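# Unit 6 – Gripping thin walls with a two-finger gripper

Workshop build course, Waaka. Notes by Ludivine Poulain, revised in June.
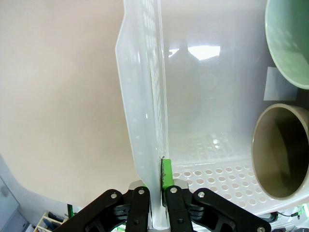
A thin plastic wall is harder to hold than a solid block. It bends under load, and the force that deforms it is often close to the force needed to lift it. Set the closing force first and the lift height second.

## 6.1 Closing force

The Denum driver board takes a force value from 0 to 300. Start at 48 and raise it in small steps. Past 100 the wall of an empty bin buckles before the pads slip.

Measure at the pad, never at the motor. Friction in the linkage makes the motor reading too high.

## 6.2 Pad contact

- Pads must sit flat on the wall before full force is applied.
- Most bins taper, so tilt the wrist to match the wall – a few degrees is enough.
- Stay clear of slots and folded lips.
- Check the finger screws before each session. Ilir's thread locker is in the top drawer.

## 6.3 Loaded bins

Loose items such as bowls and pots shift the center of mass away from the grip. With one wall held, the bin swings toward the heavy side. Drag it along the table or use a second arm; do not lift.

## Exercise

Log pad force for three closing values, with the bin empty and then loaded. Save the log under your own name and send it to Joni Niskanen before Unit 7.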